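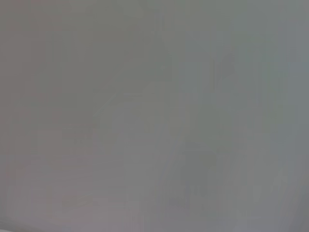
gray, going a little pink on the left

ok so I have been trying to pick a gray for the back bedroom since before Christmas and I need to talk about it somewhere that isn't my kitchen

the thing with gray is it's never gray!! you look at it long enough and one side is sort of rosy and the other side is sort of slate and then you start seeing green and have to go sit down

Jérémie says "they're all gray, Clémence" and went back to his sandwich. thank you Jérémie, very useful

I've got 20 paint cards from Stakell taped up over the dresser and I have hated each of them at least once (the one I hated least is called Joly, and I only like it before lunch)

also the dresser needs to move before I do any of this and it weighs as much as a cow, so if anyone is free on a Saturday in March I will feed you
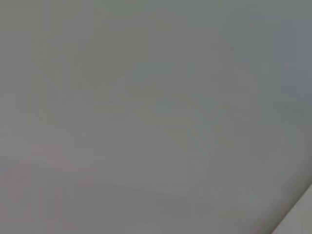

more gray. bit of green in this one, pinkish tan down low

see what I mean though?? I'd call that one greenish and my sister would call it blue and we'd both be cross by dinner

someone asked about budget: I said 200 for the whole room, paint and rollers and tape and the new curtain rod. the rod was 77. so

the curtains are staying, they're mustard, I love them, please don't start

anyway if you've lived with a greeny gray for a whole winter tell me if it got gloomy. north-facing window, one lamp, mustard curtains. I'm getting a sample pot on the weekend and painting a big square behind the door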